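Joslow Civic Data mailing list archive
Thread: Police call-out figures and the February jump
Date: Apr 17, 2021

Re: Police call-out figures and the February jump

On the earlier thread, a list member wrote:

> The Melldale council newsletter says anti-social behaviour reports
> in the municipality have "more than tripled", from 131 to 488, and
> uses this to argue for the new bylaw on loitering near the transit
> loop. The Estau paper has repeated it. I have looked at the summary
> table and the two numbers are there. Is there any reason not to
> take them at face value? I am drafting a submission and would
> like to cite them, or else say why I have not.
>
> Also, does anyone know whether the online form counts toward the
> total? The footnote is unclear to me.

To take the second question first, because the answer bears on the other one: yes, the online form counts. The footnote under the summary table refers to "all channels", and the definitions sheet (second tab of the spreadsheet, not included in the PDF) lists the channels as telephone, counter and web. The web channel has no entries at all before February. It was switched on that month.

So 131 is a count of telephone and counter reports, and 488 is a count of telephone, counter and web reports. They should not be placed side by side without a note saying so. The spreadsheet gives the split by channel for the later period, and 200 of the 488 came through telephone and counter. That is still a rise on 131, and your submission should say that it is a rise. It is a good deal less than a tripling.

There are three further points I would want settled before citing even the smaller comparison.

First, duplicates. The telephone operators merge calls concerning the same incident when they arrive close together. The web form has no such step. One noisy evening outside the Bajwa Street arena could produce a single telephone record and a dozen web records. I can't tell from the published data how often this occurs, as the street field has been removed from the release.

Second, categories. "Anti-social behaviour" in the later table includes illegal dumping and abandoned shopping carts. In the earlier table those were under "Environment". You can check this by comparing the category codes on the definitions sheet with the previous year's. The newsletter is silent on it. Whoever wrote the headline may not have opened that tab.

Third, the denominator. Melldale annexed the Estau Road subdivision between the two periods, which added nearly 2,000 residents. This won't account for much, but a rate per resident is the proper measure and the council has not published one. 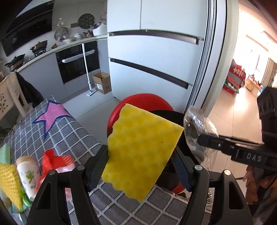 Textured sponge, held at a tilt.

On the matter of what a report is. The newsletter moves from "reports" in its first paragraph to "incidents" in its third and "offences" in its last. These are three different things. A report is somebody telling the municipality something. An incident is a report that an officer has attended or otherwise accepted. An offence is an incident where the elements of a bylaw or Criminal Code provision are made out. The published table contains reports only. There is no column for outcomes, and I have asked the clerk's office whether one exists. No reply so far.

None of this shows that behaviour near the transit loop is fine. People who live there may well have had a bad winter, and an under-used telephone line could have been hiding it for years. The data can't distinguish between that explanation and a change in recording. A submission which claims the problem was manufactured would be making the same error as the newsletter, in the other direction.

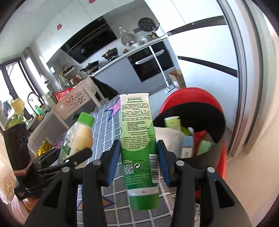

The definitions sheet ought to travel with the table wherever the table goes, and I would make that your first recommendation. The municipality currently publishes the PDF on the news page and the spreadsheet on the open data page, with no link in either direction. A tube of hand cream manages to carry its volume, its maker, the country of manufacture and a block of ingredients on the one surface, and a one-page statistical table has more room than that. Channel, category codes, counting period and date of extraction would fit in four lines at the foot.

For the wording of your citation, I suggest something like the following:

"Reports by telephone and at the counter rose from 131 to 200. A further 288 were received through a web form that did not exist in the earlier period. Category definitions also changed, and the figures are not adjusted for population."

It is dull, but it will stand up if someone at the hearing has the spreadsheet open.

I have put both years' definitions sheets in the list's file area, in the Joslow folder, with the changed codes marked in the right-hand column. Corrections to the list please, not to me directly, so that they end up in the archive. If anyone kept a copy of the web form as it looked at launch, I would like to see the drop-down options.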